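Por qué te ves al revés en una cuchara
Por Zyanya Chávez
38 veces compartido · 59 comentarios

Un espejo es cualquier superficie lo bastante lisa para devolver la luz de forma ordenada.
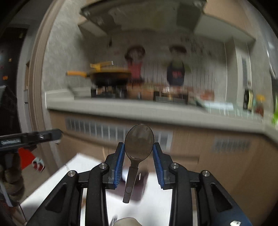
La luz viaja en línea recta. Cuando llega a una superficie, rebota con el mismo ángulo con el que llegó. Esta regla se llama ley de la reflexión: si un rayo incide a 70 grados, sale a 70 grados por el otro lado. El ángulo se mide desde la normal - una línea imaginaria perpendicular a la superficie.

Espejo plano
Los rayos paralelos siguen paralelos después de rebotar. La imagen sale derecha y del mismo tamaño que el objeto.

Espejo cóncavo
Está hundido hacia dentro. Los rayos paralelos se juntan cerca de un punto llamado foco. Si el objeto está más lejos que el foco, los rayos se cruzan y la imagen aparece invertida.

Espejo convexo
Está abombado hacia fuera. Los rayos se separan, y la imagen se ve derecha y más pequeña. Se usa en cruces de calles con poca visibilidad.

Superficies rayadas
Cada raya desvía la luz en otra dirección. Es la reflexión difusa, la misma que produce una hoja de papel.

Palabras nuevas
Incidir: llegar a una superficie.
Foco: punto donde se reúnen los rayos.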